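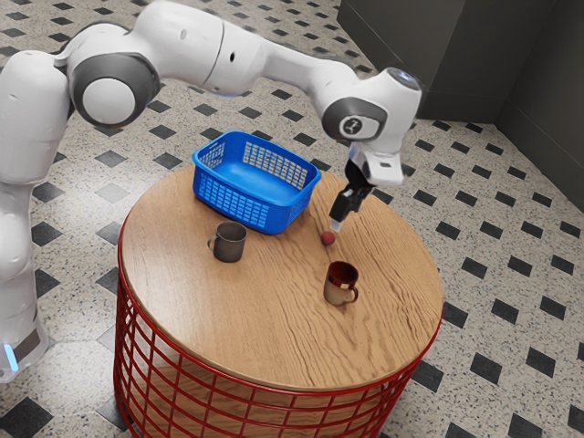 Simulated view from the open day build: the gripper over the red ball, with the blue basket and the two mugs on the same table.

# Sistham Round Table: files from the Ralmont open day

Hello, and welcome! This folder holds the simulated episodes we ran on the big screen at the Ralmont open day on 2026-10-17, along with the notes we promised to everybody who left an email address at the desk (there were rather more of you than we had paper for, so thank you for your patience).

The task is a small one: pick up the ball and put it in the basket, without knocking the mugs. Visitors typed a request in their own words, the arm had a go in the simulator, and Melquiades Villaseñor talked people through whatever it did next, good or bad.

## What you get

- 509 episodes from the day, out of 600 started. The rest were stopped early or lost when we restarted the machine after lunch, and I have left them out.
- The typed requests, spelling mistakes and all. Names and anything personal have been removed.
- A success mark for each episode, set by hand by Margaux Hamel, who was stricter than I would have been about balls that bounced off the rim.

## Getting started

Unpack the archive and run `python replay.py --episode 17`, which is a nice gentle one to begin with. You'll need the Kullard viewer installed first. Older laptops can take up to 17 seconds to load the floor, so do give it a moment before you decide it has crashed!

## Things to know

Mug positions change between episodes, and the ball moves about too. Lots of requests were typed by children, so "put the tomato in the box" means the ball and the basket. We have kept those as they are, and rather like them.

The policy is our Policarpio checkpoint from January. It hasn't seen any of these episodes, so please don't mix them into training if you want to compare your numbers with ours.

Corrections are very welcome, and Margaux reads them all.

17 shares · 2 comments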